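Lerolbridge Early Years Nutrition Project
Interim progress report to the Nusar Fund
Prepared by Signe Kristiansen, 2023-09-21

1. Recruitment

Enrollment reached 200 families against a target of 200. Consent forms are complete for all of them. Two families moved out of the district after enrollment and will be followed by phone.

2. Food diaries

Parents keep a diary of everything the child eats and drinks over one week. To date 70 diaries have been returned and coded. Snacks between meals are the weakest part of the record, and portion sizes are often left blank. The diary sheet was revised in August to put the portion column next to the food name. Coding is done by Thodoris Spanos, with a second coder checking a sample.

3. Table sessions

Sessions with the play food set run at the Doucette site. Children are asked to name foods and to say which ones they eat at home. Sauces and condiments were added to the question list after the pilot, as parents rarely entered them in the diaries.
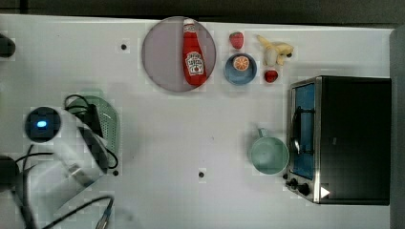
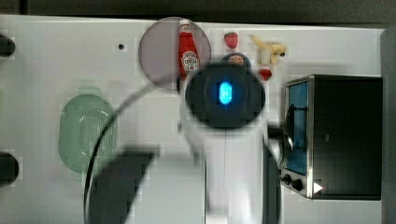 4. Budget

Spending is within the approved plan. Printing costs ran over because of the revised diary sheet; the difference was moved from travel. No change to the total is requested.

5. Next period

Remaining diaries are due in November. The data entry contract with Dilelard has been extended to cover them. A draft of the coding manual will be sent to the Fund with the next report.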